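Equipment purchase readiness check - hand-held gripper sets
Site: Planby, second floor work room
Filled in by: Gadisa Habte
Budget owner: Kjell Wallin
Status: open, second walk-through in April

Mark each line OK, NOT OK or N/A. Comments go under the line they belong to. A line without a mark counts as NOT OK.

Section A - Room and table

A1. Table is stable and does not rock when leaned on. OK
Comment: Checked at all corners. Keep this table. The replacement in the Sandberg quote can be struck.

A2. Table top is light and even in color. OK

A3. Glare on the table top is under control at the time of day the work is done. NOT OK
Comment: Strong reflection on the window side. A matte mat is cheaper than new blinds and we can have it before the next order goes in. Add one mat to the budget, up to 105 dollars.

A4. Chairs can be pushed back far enough for a person to work standing. OK
Comment: Two people can share the table if the chairs go against the wall first.

A5. Floor clear of cables and boxes where people stand and walk. NOT OK
Comment: Same remark as last time. Shelving was cut from the last budget and things have gone back to the floor. I am asking for it again, see D3.

Section B - Power and charging

B1. Enough outlets within reach without joining extension cords. NOT OK
Comment: One wall outlet serves the whole table side. An electrician is needed before we add sets, and that cost is missing from both quotes.

B2. Chargers kept off the work table. OK

B3. Spare batteries labeled and dated. N/A
Comment: No spares owned at present. Clenisetti lists them separately, Ullow includes one pair per set.

Section C - Hand-held units in use

C1. Straps and cuffs fit over a normal sleeve. OK
Comment: Fit is fine for Kjell and me. Ask both suppliers for a small size before signing.

C2. Markers clean, flat and firmly attached. OK
Comment: Budget for a replacement sheet per year anyway.

C3. Cables on the unit secured and not able to catch on the table edge. NOT OK
Comment: Clips needed. Put 40 dollars under small parts.

C4. Soft items available for handling work. OK
Comment: The blue and white piece is enough for now. Do not buy the textile kit.

Blue and white piece on the table, two views:
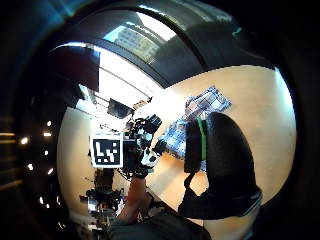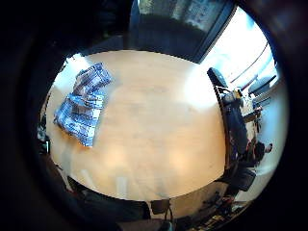

C5. Units inspected for wear before being put away. OK
Comment: Done by whoever used them last. Worn padding should be written down here, as it decides how many spare pads go on the order.

Section D - Budget and order

D1. Two written quotes on file. OK
Comment: Clenisetti comes to 2340 dollars for the set, with no batteries. Ullow has not priced the carry case yet, so the two cannot be compared line by line.

D2. Delivery time confirmed in writing. NOT OK
Comment: Ullow says 3 weeks by phone only. Kjell to get it by email.

D3. Storage in place before delivery. NOT OK
Comment: One closed cabinet and one open shelf. Sandberg can supply both. If the money is short, take the cabinet first - the units should be locked up overnight.

D4. Service and repair terms read by the person who will use the equipment. NOT OK
Comment: I have read Clenisetti. Return shipping is on us after the first year. Ullow terms not received.

D5. Old equipment listed for reuse or disposal. OK

Result: not ready to order. A3, B1, D2 and D4 must be closed first. A5 and D3 can be closed together. C3 can be bought from petty cash without waiting for the rest.

Kjell's note: Agreed on the mat and the clips. Hold the electrician until I know if we keep the room past the summer.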